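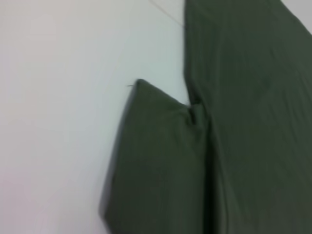 Corina Moldovan wrote to ask if the Skatard dye works is worth the drive for a person who doesn't sew, doesn't knit and owns, in her words, "four colors of clothing, all of them navy." Yes, Corina, go! I don't sew either, beyond the odd button, and I was there from the minute they unlocked the gate until they started stacking the chairs.

I should have written this up sooner, but we came home with a car full of wool ends and a cold, and the days got away from me. The open day was on 19 September 2024, a Thursday, which I know is awkward for people with jobs. They hold another one in April, on a weekend, and that might suit most of you better. Parking is in the field behind the works. Wear shoes you don't love.

**Getting there**

Drosthorpe is one long street with a river at the bottom of it, and the works sits right on the river, as dye works nearly always do. We came in from the north end and drove past the turn twice. The sign is on the left, behind a hedge, and it says Skatard in letters that must have been meant for people on horseback. If you reach the bakery you've gone too far, though I'd say go in anyway and get the cheese rolls, then turn around in their lot. They don't mind.

There were 140 places on the morning tour, split into groups, and ours was led by Siebe Vandenberghe. He has been mixing color there for most of his working life and talks about it the way my uncle used to talk about his tomatoes. He had a soft voice and the pumps were loud, so stay near the front if you get him.

**The color kitchen**

They call it the kitchen and it does feel like one, with its scales and its jugs and a smell somewhere between vinegar and wet dog. This is where the recipes get worked out before anything goes into the big vats. A customer sends in a scrap of cloth, or a painted card, or in one case a piece of moss in a sandwich bag, and the kitchen has to find a way to make a whole order match it.

I had always thought green would be easy. Yellow and blue, done, go to lunch. Siebe told us green is the one that gives them the most trouble, and the dull army sort of green most of all. There's a red in it, or sometimes an orange, to take the brightness down, and if that third dye goes on a little faster than the others the whole lot drifts toward brown. Then you walk the sample over to the window and it looks right, and you walk it back under the lamps and it looks like pea soup. He used the word metamerism, which I wrote on my hand and had to look up later – it means two things that match in one kind of light and don't in another.

So they check everything under three lamps and by the north window, and when it's cloudy they check it again the next day. I liked that. I asked what happens when the customer says it's wrong anyway, and he said, "Then it's wrong," and moved us along to the vats.

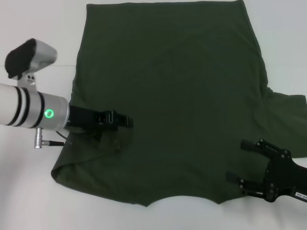
Cotton knit is a different job from woven cloth, it seems, and they do both on the same floor. Knit gets dyed loose and relaxed, with as little pulling as they can manage, or it comes out longer than it went in. Finished T-shirts can be dyed too, whole, in a machine that looks like a very large front-loader, and the thread in the seams has to be cotton as well or it stays its old color while everything around it changes. Ruxandra Vlad, who was on the tour with us and does own a sewing machine, had a lot of questions about thread. I think she could have stayed at that one machine all morning.

The largest vat takes 850 pounds of cloth at a time. It was shut and running when we came through, so what you get is mostly the noise and the warmth, and a dial that everyone took a picture of. Don't skip the walkway above it, even if you're not good with heights. There's a rail, and from up there the whole layout starts to make sense, with cloth coming in by the road and leaving by the river side.

**The water**

I was glad they didn't hurry past this part. Old Drosthorpe people will tell you the river used to run whatever color was in fashion, and Khải Hầu gave a very frank talk about it in the yard. The settling tanks were put in after years of complaints. He passed around jars of water from before and after treatment and let the kids shake them. He also said plainly that salt is still the hard part, and that they haven't solved it. A man near us wanted to argue about the fishing, and Khải stayed behind and argued with him quite cheerfully while the rest of us went for coffee.

**Lunch and the shop**

Coffee was in the old counting house, a lovely room with a stove, and the soup was from Enache, the little place by the bridge. Lentil, very good, and they ran out by one o'clock, so don't dawdle. Ecaterina Barbu was pouring tea at our end and told us the works nearly closed twice before she was out of school – her mother was in the finishing room then. I could have listened to her a good deal longer, but there was a line.

The shop sells seconds and odd lots by weight. Most of it is undershirts, canvas and wool ends, and there's a basket of Botance mending kits by the register that make nice small presents. I bought two yards of canvas in a rust color that I have no plan for. Take cash, the card machine was sulking.

**A few practical things**

- The morning tour is the better one. Some of the machines are shut down by the afternoon.
- Children under 7 aren't allowed on the walkway, but there's a tie-dye table for them in the yard, with old pillowcases. Bring a bag for the drips.
- Restrooms are across the yard from the kitchen, and there are only two.
- Dogs have to stay outside the gate.
- Ask for the color card at the front desk. It's free and they don't put it out.

Corina, if you go in April, let me know, and I'll come along. I want to see the finishing room, which was closed for repairs this time, and I still owe Ecaterina for the tea.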